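About Barnis

Barnis is a small workshop in Milstead. We make boards and blocks. Timber boards, printed blocks, sorting and stacking sets, odd one-off things for classrooms and benches. Been going since one April when the lease on the old Gautier joinery came up and we grabbed it, leaky roof and all.

What we do

Boards first. Solid pale timber, planks glued up edge to edge, planed flat, sanded, corners left fairly square unless you ask. We don't paint them. People like seeing the grain and so do we. Every board is a bit different, some have wild figure in them and some are plain as toast. If you want a plain one, say so when you order, otherwise you get whatever's top of the stack.

Then the blocks. Small, coloured, 3D-printed in house on 2 printers that run most of the night. We do textured tops for anyone who finds smooth ones slide about. Any colour we've got filament for – check the order form, it changes. Runs of 20 are normal, up to 100 if you give us a fortnight's notice.

Rudia is our range for schools. Same boards, same blocks, packed in a tray with a lid. Started it becuase two local primaries kept ordering the same bits seperately and paying postage twice. Now it's about half of what leaves the shed.

How we work

Glue-ups in the morning, clamps off the next day, flattening after lunch when the dust extractor isn't fighting the kettle for power. Printing overnight. Packing on the bench by the roller door, weather permitting. Offcuts go in the bin out front, help yourself, great for kindling or kids' projects.

Boards can come drilled for bolting down or left plain. Send a sketch with the measurements in millimetres. Please not inches, we've been caught out.

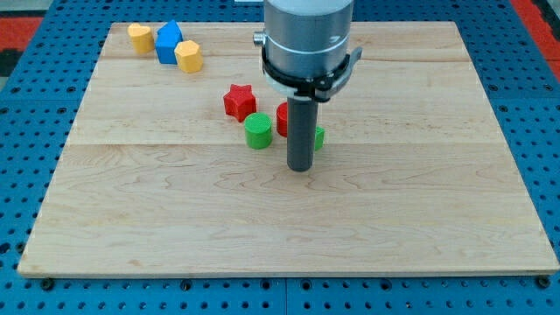 Can I order blocks without a board?
Blocks are sold on their own in any quantity from 20 up, same price per block as in the sets.

Visiting

Saturday mornings, or ring first. Parking round the back off the lane, mind the low gutter. Cash or card. Returns fine if it's unused and you've still got the box.

Wholesale and school orders – use the form, pick Rudia from the list, and put your delivery hours in the notes.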